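Setting Up the Pliltier Two-Arm Kit: Your First Bottle Grab

So the big box finally came, and I've now spent enough evenings with it to write the guide I wanted on day one. The Pliltier kit gets you two arms, two multi-fingered hands, the brackets, a control box and a bag of cables that will scare you a little (it scared me!). I paid $2,299 for mine in May. The hands came already paired with their controllers, and Privo, the software that runs everything, was a free download.

I'm going to skip the unboxing and start where the printed manual gets thin, which is page 27.

Before you bolt anything down

Pick a table you can leave alone for a few days. Light colors are great for working because you'll spot a dropped screw right away. Set both arm bases along the same side and leave more room between them than you think you need. I put mine too close the first time and the wrists knocked into each other during the homing routine. No damage, but what a noise!

Tighten the base bolts by hand, go around once with the hex key, then go around again. The manual gives a torque number and if you own a torque wrench, good for you, use it. I don't.

Cables

Run each hand's cable back along its own arm and leave a loop at the wrist. This is the part I'd really slow down for. Move the arm through its full range with the power off and watch the loop the whole way. If it pulls tight anywhere, cut the zip tie and give it more slack. I went through 32 zip ties before I was happy, and my friend Muireann Tierney, who has the older Brennan kit, laughed at me until she had to redo all of hers.

Homing and zeroing

1. Switch on the control box and wait for the steady green light.
2. Open Privo and choose Home Both. Keep your hands in your lap.
3. When the arms stop, open each hand fully using the slider.
4. Click Set Zero for the left hand, then the right.
5. Save the profile. Give it a name you'll recognize later (I have three called "test" and I regret them all).

The first grab

Start with a plastic water bottle. It's cheap, it's easy to wrap fingers around, and if you squash it you just get another one. Park the left hand open, out of the way, and do everything with the right. Bring the right hand in from the side at upper-body height on the bottle, stop a little short, then close the fingers slowly with the grip slider. I start at the lowest grip setting and nudge it up one notch at a time.
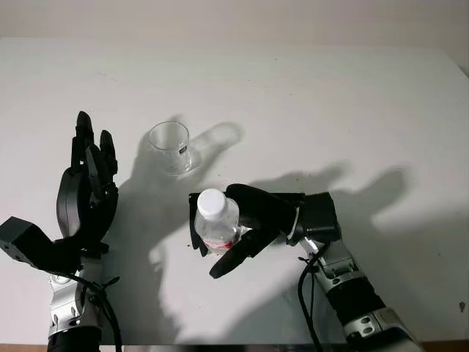
Do I need to know how to code to use the kit?
Everything in this guide can be done with the sliders and buttons in Privo, and you only need Python if you want to write your own routines.

Once you have a grip you like, hit Record Pose. Then open the hand, back the arm off, and play the pose back. Mine missed on the first few tries and I couldn't figure out why. Ewurabena Odoi on the owners' forum set me straight: I had saved the hand pose without ticking the box for the arm pose. Tick both boxes, folks.

After that, try a glass. Go easy here. Glass is slicker than you'd expect against those fingers, so I drop the closing speed to the slowest setting and keep the lift low, with a folded towel underneath while I'm practicing.

What I like and what bugs me

The hands are the reason to buy this. They close smoothly and I've had very few weird twitches. Support has been good too. I emailed late one night about a loose finger joint and Hildegard Lenz wrote back before breakfast with a drawing of which screw to turn.

The manual, though, needs work. And Privo saves every session log by default, so I found 1,342 files sitting on my laptop before I noticed the setting (it's under Preferences, then Storage). Turn that off early unless you like logs.

Next up for me is pouring, with one hand on the cup and one on the bottle. I'll post the settings when I have some that work, and if you get there first, please send me yours!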